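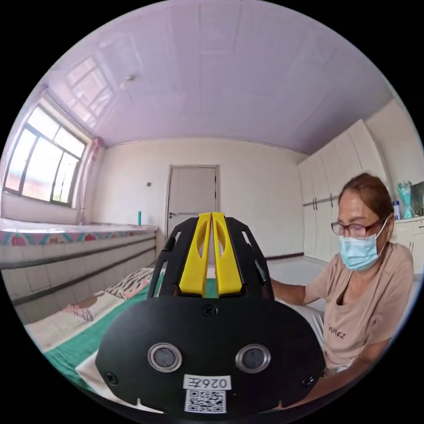
Hand-held gripper with yellow fingers, in use in a bedroom.

Kikness Hand-Held Gripper Kit

The Kikness is a hand-held gripper supplied in parts for assembly at home or in a shared workshop. It is offered by Nekska to individual builders, small groups and teaching workshops. The kit contains the printed parts, fasteners and finger set required for one complete unit. Electronics are ordered separately.

Assembly

No soldering is required for the mechanical build. A first unit normally takes one afternoon at an ordinary table with good light. Builders should read the full instructions before opening the hardware bags, as the short and long screws are similar in appearance and the short screws must be used in the finger carriage.

The fingers are fitted last. They should close evenly along their full length when the handle is squeezed, and should return without sticking when it is released. If one finger lags behind the other, loosen the carriage, center both fingers and tighten again in small steps. Do not oil the slides.

Units that will be kept in a shared workshop should be labeled before first use. Left and right units differ in the handle only, and the two are easily confused on a shelf. Any label or printed marker should be applied to a clean, flat surface and pressed down firmly.

Use at Home

The gripper is intended for light household objects such as folded cloth, empty containers and soft packaging. It must not be used with glassware, blades, hot items or anything connected to a power outlet. Bedding and loose fabric should be gripped at a fold, where the fingers have enough material to hold. Long hair should be tied back and loose sleeves rolled up while the unit is in use.

Specifications

Maximum finger opening: 65 mm
Maximum load: 300 g
Mechanical assembly: screws and press-fit parts
Units per kit: 1
Tools required: 2 mm hex key, small flat file
Finger color: yellow
Frame color: black

Replacement Parts

Fingers are wear items and should be replaced when the gripping faces become smooth or when a crack appears near a window. Replacement fingers are sold in pairs. Mixing a new finger with a worn one is not advised.

The Hollis carriage fits all current units. Builders with the earlier Saltness handle will also need the adapter plate, sold separately.

Ordering

Single kits are $40, excluding shipping. Workshops ordering for a group should state how many left and right handles are needed, as handles cannot be exchanged once the bags have been opened. Orders placed in November are being shipped in the sequence received.

Page last revised: Dec 1, 2021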